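Salta Two-Slot Toaster, Long-Term Review
Raymonde Simard
Oct 21, 2020

The Salta is a long-slot toaster with mechanical lever, electronic timer and a browning dial marked 1 to 8. I bought it at retail in Grulville for $44 and have used it daily since August. It replaced a Caron that lost one heating element and toasted on a single side for its last month of service.

Test method

All bread was the same supermarket white sandwich loaf, sliced by the bakery, used within two days of purchase. Each setting was run three times from room temperature and three times immediately after a previous cycle. Cycle time was taken with a stopwatch, from lever down to release. Browning was compared against a printed color card held next to the slice under the same lamp.

Browning

Setting 1 warms the bread and leaves no color. Settings 2 through 4 cover what most people would call light to medium toast, and the steps between them are even. Setting 5 is noticeably darker than 4, a larger jump than the dial suggests. Settings 6 and 7 are hard to tell apart on white bread. Setting 8 burns it.

Left-to-right evenness is good. The lower third of each slice runs darker than the top, a common result of the carriage holding the bread close to the bottom run of the element wire. Flipping the slice for a second short cycle corrects it, at the cost of a dry crust.

Repeat cycles are the weak point. A second batch started right away comes out darker by up to 3 steps on the color card. The timer has no thermal compensation that I could detect: cycle length stayed the same whether the toaster was cold or hot. Turn the dial down one mark for the second batch and another for the third.

Frozen and bagel modes

The frozen button adds time at the same power. It works well on sliced bread and poorly on thick bagels, which stay cold in the center at any setting below 6. The bagel button is meant to cut power to the outer elements. On my unit the outer face still browned lightly — acceptable, though the manual says otherwise.

Construction

The lever has some side play but latches reliably. High lift raises the carriage enough to retrieve an English muffin without a fork. The crumb tray slides out from the back, so the toaster has to be pulled away from the wall to empty it. The cord is short. If your outlet is behind a larger appliance, measure first.

Net weight on my kitchen scale was 44 ounces with the tray in. It slides on smooth stone when the lever is pressed hard, and the feet could use softer rubber.

Compared with the Brillen

The Brillen 359 is the obvious alternative. Its slots are wider and it holds color better across back-to-back batches. It is also longer, louder on release, and has no frozen mode. For two slices in the morning I prefer the Salta. For a household that runs several batches in a row, buy the Brillen.

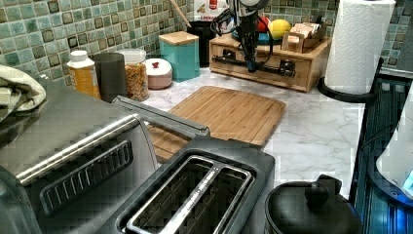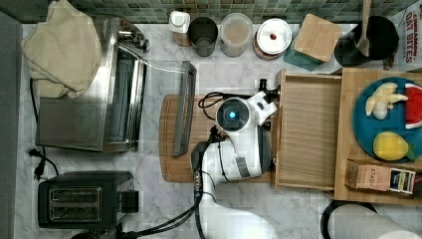 First: two-slot toaster beside a toaster oven. Second: cutting board and tray on the counter.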